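The robots came for the soap first

I pack gift sets at Pruitt, and have for long enough that my hands do it while my head is off somewhere else planning dinner. Soap, dish, tissue, lid, next! On a good shift I get through 300 of them. So when the company announced in January that part of our line was going to be automated, everybody at my end of the building had an opinion, and mine was loud.

I've cooled off a little. Now 4 of us spend part of the day with hand grippers, picking up soap the way the machine will have to, over and over, so it has something to learn from. It's slow. You discover how much your fingertips were doing for you all those years, especially with a shape like a flower (whoever designed that one never had to pack it).

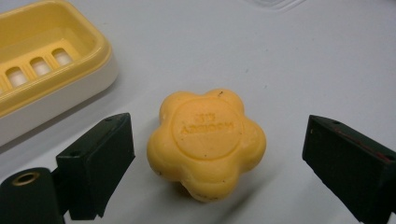
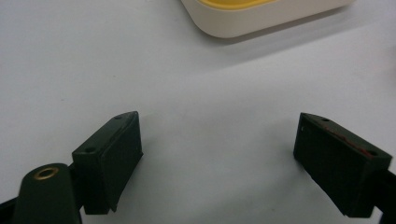

2 min read

My gripe is with how the thing gets talked about upstairs. The word we keep hearing is "freed up," as in, we'll be freed up for better work. Great, which work? My cousin's plant over in Worum heard the same speech, and what they got was 16 new screens to watch and a shorter lunch.

I don't want the machine gone, and my wrists would vote for it tomorrow. But we're the ones showing it how to hold a bar of soap, and I think that ought to count as skilled work, with skilled pay, starting while we're doing it and not once the savings roll in. Put it in writing, too. I'd also like a say in how fast the line runs afterward, because a robot doesn't need to stop and shake out its hands and the person standing next to it does.

They're taking comments until the end of the month. Mine's already in the box by the time clock, both sides of the page.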